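The second life of the office desktop

Grading, testing and parts supply in the used computer trade

By Lilian Rashidi

An office desktop is usually written off in the accounts well before it stops working. The depreciation schedule runs out, the warranty lapses, the lease ends, and a machine that opened spreadsheets on Friday is on a pallet by the following week. What happens to it then depends on a chain of small decisions, most of them made quickly and by people who did not choose the equipment.

Brernulent, a refurbishing firm on the edge of Grusthorpe, took in 3,000 desktops in its last accounting year. Of these, 2,250 left the building as complete working computers. The rest were stripped for parts or sent on as scrap. Judite Rocha runs the intake side and regards that split as the most useful number the firm produces. A rising share of scrap can mean that the incoming stock is older. It can also mean that the grading has become careless, and the two causes are hard to tell apart from a spreadsheet.

Intake and grading

Grading starts with the case. Machines are sorted by age and form, then by outward condition: scratches, broken feet, missing blanking plates, a front panel that no longer clips home. None of this affects how the computer runs, but all of it affects the price. A tower with a cracked bezel and a sound board inside will sell for noticeably less than a clean one with the same parts.

Small plastic pieces therefore matter more than their cost suggests. Drive caddies, latches, fan shrouds and cable guides are rarely sold as spares in small quantities, and they are often specific to one generation of case. A caddy that fits one year's model may miss the next by a millimetre or two. 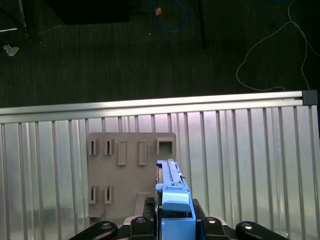

Rocha keeps sorted bins of these parts, taken from machines that failed for other reasons. The bins take up a whole wall of racking. They are labelled by case type, and anything unidentified after a month is put in for plastic recycling. She has tried selling the surplus to other refurbishers, with poor results, as the postage on a single latch exceeds what anyone will pay for it.

After the outward check comes a power-on test. A machine that starts goes to a bench where memory, storage, ports and fans are exercised by a script. A machine that does not start is given one attempt with a known good power supply and one with known good memory. If it still fails, it becomes a donor. The time limit is strict. Emiliano Cáceres, who wrote the bench procedure, puts the limit at 13 minutes a machine, and says that past this point the labour costs more than the average sale returns.

Storage is handled apart from everything else. Drives are wiped and verified, and any drive that cannot be verified is destroyed. Some clients require destruction in every case, which leaves an otherwise complete computer in need of a new drive and changes the arithmetic considerably on older stock.

Cleaning is less simple than it sounds. Dust packed into a heatsink acts as insulation, and a processor that slows down under load may test as faulty when it only needs clearing out. Compressed air is used with the fans held still, as a fan spun by the airflow can wear its bearing. Thermal paste is replaced on anything beyond a certain age. The older material dries to a chalky layer and comes off with solvent and a lint-free cloth.
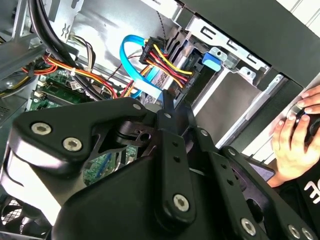

The problem of the non-standard part

For many years the attraction of the desktop was that its parts could be swapped. Boards had agreed mounting points, supplies had agreed connectors, and a fault in one item did not condemn the others. Business machines have often drifted from this. Slimmer cases call for supplies in unusual shapes, and board makers have moved voltage conversion from the supply on to the board, with a matching change in the connector.

Teodora Dumitrescu teaches electrical maintenance at a college in Prutitz and buys refurbished towers for her workshops. Her students learn to read the rating label before touching anything else. Total wattage gets the attention, she says, but the current available on each rail is what decides whether a replacement will serve. Two supplies with the same headline figure can differ there, and a student who has compared only the one number will order the wrong unit.

Efficiency is the other item worth reading. A supply wastes part of what it draws as heat, and the waste varies with load. An office computer spends most of its day nearly idle, at the end of the range where many supplies do least well. In a single machine the loss is small. In a building with several floors of them it shows up in the electricity bill and again in the cooling.
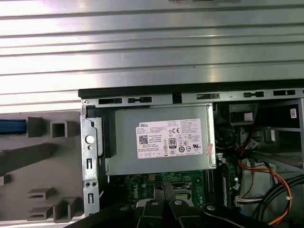
Specification label on a Dell power supply, with the 80 PLUS badge and CE mark.

Dumitrescu's own rule is to replace a supply if its fan is noisy or its casing smells of burning, and never to open one. The capacitors inside can hold a charge after the mains lead is out. Brernulent follows the same rule and treats the supply as a sealed item.

Who buys

Lourenço Caldeira handles sales. Schools used to be the main customers, but small firms have overtaken them, chiefly accountants, surgeries and lettings agents who want ten identical machines and do not want to pay for new ones. They ask for matching cases more often than for faster processors. Olmedo, a payroll bureau, has bought four batches on this basis and keeps two spare towers in a cupboard in place of a support contract.

The present difficulty is software. A computer that is mechanically sound can fall outside the list of processors supported by the next operating system, and its resale price drops as soon as buyers notice. Caldeira now asks for the processor model before he quotes for a collection. Lots that arrive without that information are priced as scrap until someone has opened a sample of the cases and checked.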